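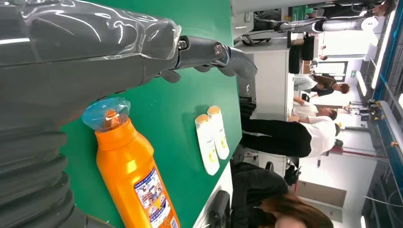 *Orange plastic bottle on the green bench top.*

**Rahel Widmer**

I've got a green work mat that's picked up glue smears and pale scuffs. It's on a bench in the garage and gets used most evenings for model kits and the odd bike part. I tried dish soap and warm water, which got the grime off but left the marks. A neighbour suggested methylated spirits. Will that take the colour out? A new mat from Kuster is $100 and I'd rather not.

**Valquíria Araújo**

Don't start with metho. Try it on a corner first, 10 minutes, then wipe with a white rag. If the rag goes green, stop.

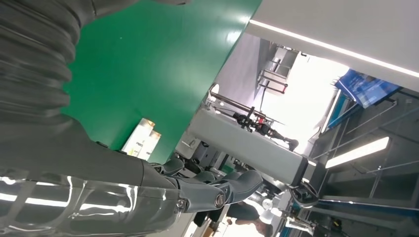
*Green surface with a faint sheen, next to the white.*

For glue, let it harden fully and lift it with an old plastic card. Scuffs usually aren't dirt. The surface has been rubbed and no cleaner will bring the colour back. I flipped mine over in August and use the other side.

**Zako241**

niltine spray works on mine, just dont leave it in the sun after

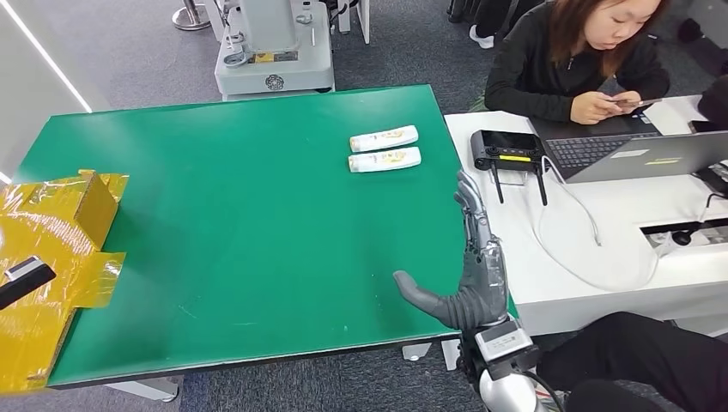

*Two white tubes on the mat, a few pale scuffs near the middle.*

Also check what you're gluing with. Some brands mark worse than others.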